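Why Does Slow Breathing Calm You Down?

Posted June 13, 2019

Hi, kids! Okay, quick question before we start. Has a grown-up ever told you to "just take a deep breath" when you were really, really mad? Did you want to yell at them? I did, every single time. I was a stompy kid and I thought breathing was the silliest advice in the world. I was already breathing! I'd been doing it all day!

Then I grew up and started teaching breathing and stretching at the Puveck rec center, and I had to find out why it works so I could answer all the kids who asked me. So let's talk about it.

Your body has a speed-up team and a slow-down team

Inside you there are nerves, which are like tiny wires carrying messages between your brain and the rest of you. Some of those nerves work without you telling them to. You never have to say "heart, please beat now." Phew! Imagine trying to fall asleep if you did.

Those automatic nerves come in 2 main teams. One gets you ready to run, jump, or fight off a bear. Your heart thumps faster, your muscles get tight, and your hands might get sweaty. Super useful if there is a bear. Not so useful if your sister ate the last waffle.

The other team does the opposite. It slows your heart and tells your stomach to get back to digesting lunch. Grown-ups call it "rest and digest," and kids in my class call it the couch potato team (I have given up fighting them on this one). 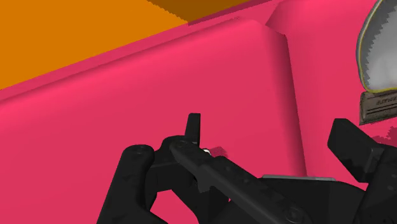
So how do you get the couch potatoes to take over? You can't just order your heart to slow down. Try it right now if you want. Nope! But your breathing is special. It runs by itself most of the time, and you can also grab the steering wheel whenever you like.

Under your lungs there's a big muscle shaped like a dome, or maybe an umbrella. It's called the diaphragm (say DIE-uh-fram, and yes, the spelling is terrible). When you breathe in, it pulls down flat and your lungs fill up. When you breathe out, it floats back up.

And your heart pays attention to all this. It speeds up a teeny bit when you breathe in and slows down a teeny bit when you breathe out. So if you make your breath out nice and long, your heart gets more slowing-down time. There's a very long nerve called the vagus nerve that helps carry those messages, and it wanders from your brain all the way down to your belly. Vagus comes from a Latin word for wandering. I love that.

Let's try it

I call this one Hayes Hill breathing, after the hill behind my old school. We used to run up it fast and roll down it slow.

Lie on your back, or sit somewhere comfy. Put one hand on your belly. Breathe in through your nose while you count to 2, and feel your hand go up. Now breathe out through your mouth like you're blowing on soup, and count to four. Do that a few times.

If you get dizzy, stop and breathe the regular way. It usually means you were puffing too hard. Soft and slow is what we want. And if you have asthma or anything else that makes breathing tricky, ask your grown-up first.
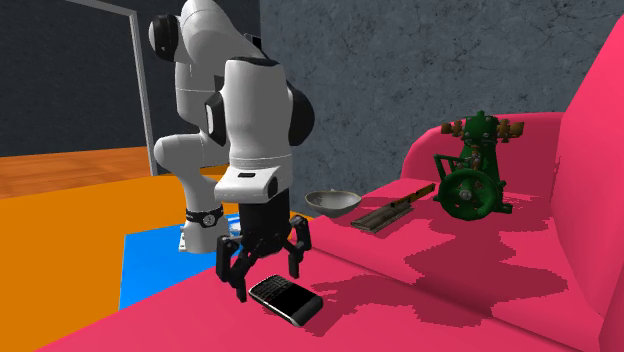
White robotic arm and a bright pink couch.

What if my brain won't be quiet?

I get this question a lot! Back in May a whole group from Medano came to visit, and half of them were worried they were doing it wrong because they kept thinking about snacks. You're allowed to think about snacks. Brains make thoughts the way mouths make spit. When you notice you're thinking about crackers, say "hi, crackers" in your head and go back to feeling your belly move. You might have to do that 20 times. I still do, and I've been practicing for 14 years.

Does it fix everything?

No. If something is really bothering you, breathing won't make it go away, and you should tell a grown-up you trust. What it can do is help you feel steady enough to talk about it. It's also pretty good before a spelling test, or at the dentist, or when you're in bed and your legs still want to be at recess.

Words to know

Nerve: a tiny message wire in your body.
Diaphragm: the dome-shaped muscle that helps you breathe.
Vagus nerve: the long, wandering one.

Next time I'm going to explain why yawns are catching. (Did you just yawn? I did.)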